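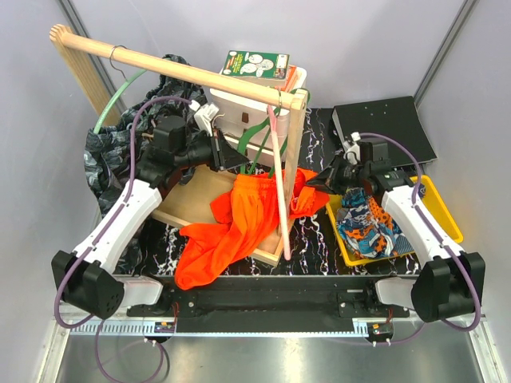 The two-armed cell in its walled bay, with the hanging rack, the yellow tray and the white bin in place.

Home | Reviews | Workshop | Robots | About | Contact

Drisel rail kit review: two arms, one base, far too much cable

March 8, 2026

I've had the Drisel kit bolted down since September and it's had a proper beating by now (up to 300 pick-and-hang runs in a good week!), so I finally feel able to say something useful about living with it.

The best bit is the rail. Both arms share one long black base, so once it's square to the bay you've squared the pair of them in one go. Mine took an afternoon, most of it spent hunting for the right hex key. I nip the plate bolts up every Monday and they've hardly moved.

Cables are where I start grumbling. The purple leads run from the wrist modules back down the links and round the shoulders, and getting the slack right is a faff. Too tight and the wrist pulls at full reach, too loose and you get a big loop dangling by the rail. Pallavi Vishwakarma put me on to soft Nulten ties, which I can undo and redo without swearing, and I'd buy a bag of those before you even open the box.

Grippers are good! The pointed tips get hold of a waistband nicely, though hanger straps are still hit and miss for me. I swapped the left set after 1,726 cycles when they'd gone a bit smooth, and it's a 4 screw job. Re-zero the wrist afterwards. I forgot once and drove it straight into the rack.

Spares come from Du Plessis and mine arrived quickly. The manual is thin, and the homing chapter is plain wrong about which arm goes first (start with the right).

Would I buy it again? Yes, but I'd want longer leads.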